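How to budget for a two-armed robot when you've never bought one

September 14, 2020

I've now been through this twice, once badly and once fairly well, so I'm writing it down while I can still find the spreadsheet. Our workshop in Drindasham wanted a two-armed setup for table-top tasks (picking things up, putting them on plates, clearing them away again), and I was the one who had to turn "let's get a robot" into a sum of money and a delivery date. If you're about to do the same, put the kettle on and open a blank sheet.

Step 1: Write the task down before you look at any prices

I mean really write it, in a sentence a child could follow. Mine was "move one piece of fruit from one plate to another without knocking a cup over". It looks silly in a planning document, but every quote I asked for afterwards was easier to read. Does this arm reach that far? Can this hand close on something that small? If I couldn't connect a line on a quote to the sentence, I put a question mark beside it and rang the supplier.

Do a rough drawing of the table too, with measurements. Mark where the arms would be fixed and where the furthest object sits.

Step 2: Split the budget into four pots

Arms, hands, table and fixings, everything else. Please don't have a single pot called "robot"! I did that the first time and the arms ate the lot, and we spent February with two very nice arms and nothing on the ends of them.

The "everything else" pot wants to be bigger than you think. Ours had to cover cables, mounting plates, an emergency stop for each side, delivery, a spare power supply, a day of someone's time to help us set up, and the insurance going up. I also put 50 pounds in for things to pick up, and we went through it quicker than I'd have guessed, mostly on crockery.

Step 3: Decide on the hands separately from the arms

This is where the prices jump about. You can put the same thing on both arms, which keeps spares and software simple, or you can have a proper many-fingered hand on one side and a plainer gripper on the other. The two quotes I kept coming back to were from Zorkier and Hunt, and they'd taken opposite views: Zorkier wanted to sell us a matched pair, Hunt suggested mixing. The Hunt quote came to 1,000 pounds less once I'd added the second set of mounting parts, so do add those in before you compare. They were on a separate page in both quotes and I nearly missed them.

Ask for these in writing:

- what fits on the wrist without an adaptor, and what the adaptor costs
- how long a replacement finger takes to arrive
- whether you pay yearly for the software, and what stops working if you don't
- the weight of the hand itself (it comes off what the arm can lift)

That last one caught me out. I'd been reading the lifting figure on the arm as if the hand weighed nothing.

Step 4: Try it in simulation before you sign

I can't tell you how much I wish I'd done this the first time round. Build your table from the drawing in Step 1, drop in the models of the arms and hands you're thinking of, and put your objects where they'd really be. It needn't be beautiful. You're checking reach and elbow room, and whether two forearms can share one worktop without getting in each other's way.

Ours has a hand on the left arm and a gripper on the right, with the lemon on the white plate between them and a navy plate over on the right under the gripper. 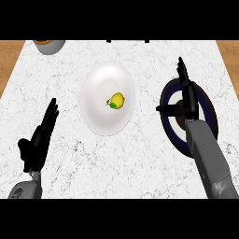

Titow wrote in to disagree with me on the order of things: simulate first, by all means, but don't let it set the budget, as a model arm never needs a new cable and never arrives with the wrong bolts. Run the task on screen, then add a month and a repair line to whatever the screen has persuaded you to buy.

Fair enough, and I've added a repair line to my own sheet since. I'd still do the simulation before asking for final quotes, simply so you know which questions to ask. We moved our planned mounting points closer together after a single afternoon of it, and the quote for the frame came down to 2,002 pounds.

Step 5: Plan the dates backwards

Start from the day you need it doing the task and work back. Leave time for setting up, then for delivery, then for the order to be approved, then for the supplier to answer your emails. We allowed 19 weeks for the second go and used nearly all of them. Book the electrician as soon as you've got a delivery date, and measure your doorway while you're at it. The crate for the frame is a good deal wider than the frame.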